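January, 7:40 in the morning

Back on the drying question for the Dunura pellets, the long glass nylon, and I want to get it down before the press warms up and I forget half of it. We ran the first tensile bars yesterday straight after 8 hours in the hopper dryer and the surface had those silvery streaks again, mostly near the gate. My first thought was moisture, and I still lean that way, but the back pressure was also set higher than I like for long fiber.

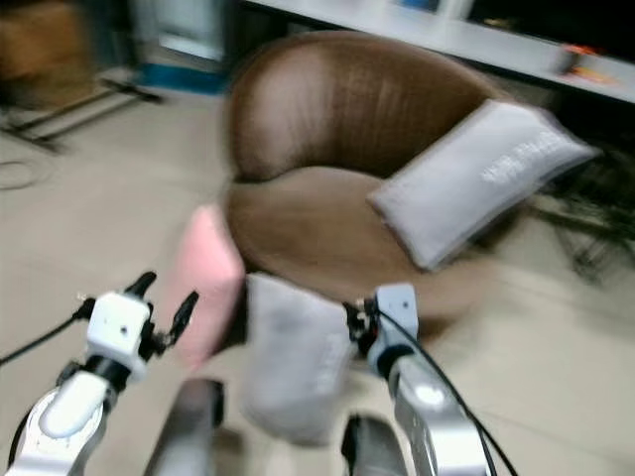
So this morning's batch gets 16 hours at the same temperature and I'm leaving everything else alone, tempting as it is to fiddle (I did fiddle last time, and we all remember how useful those bars were!). Same Braklow mold, same screw speed, same operator, meaning me.

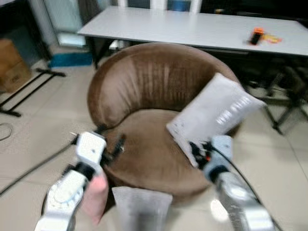 Burned off 2 bars from yesterday in the muffle furnace as well. The fiber left behind looked shorter than I'd hoped – plenty of it broken up fine, with a few nice long strands near the middle of the bar. That points back at the screw, I'm afraid. Carhuamaca said they would lend us their low-compression screw if we ask nicely, so I'll write to them after lunch. 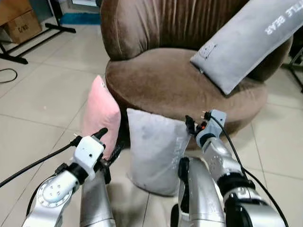 Still to do

Weigh the ash and enter it on the Gundlow sheet.
Label the new bars before they go in the bags, please, with the drying time on each bag.
Drop the back pressure next run, one step only.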